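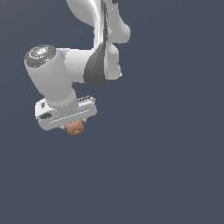 I finally caved and paid for three months of Dendulero, the robot arm simulator that Bakari Kashindye has been nagging me about since August. It runs in the browser, you pick an arm, pick an object, and start writing little scripts to grab things. I have no arm of my own and no room for one (my desk is mostly mugs), so this is the closest I get!

Setup was quick, apart from a license email that went to spam. The starter pack gives you a white arm with a boxy gripper and a folder of squishy-looking tan shapes to practice on. There's a bigger pack called Shemweta with 1,000 objects in it, but that costs extra and I'm still fighting with the free ones, so it can wait.

What I like best is swapping views. The wide one is nice for checking what the elbow is up to, and the close one by the fingers is where I spend all my time. I had one of the lumpy tan blocks, the kind with a round knob on the front, and kept nudging my numbers to get it centered. One finger right up beside it, the other way off to the right with a big gap — story of my week.

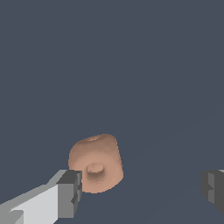 Do you need to know how to code to use it? A little helps, but the block editor covers the basic moves and you can peek at the script behind each one.

Gripes, then. The help pages are thin, and the plain blue-gray background gives me nothing to judge distance by. I'd pay for a grid. Undo only goes back 5 steps, which I burn through in a minute. And saving a project logs you out if you've got 2 tabs open, so don't do that.

I'm keeping it until the three months are up. Imogen Staniforth swears by Ovadgate for the same kind of thing, so I'll try their trial next and post my notes when I've had a proper go at it.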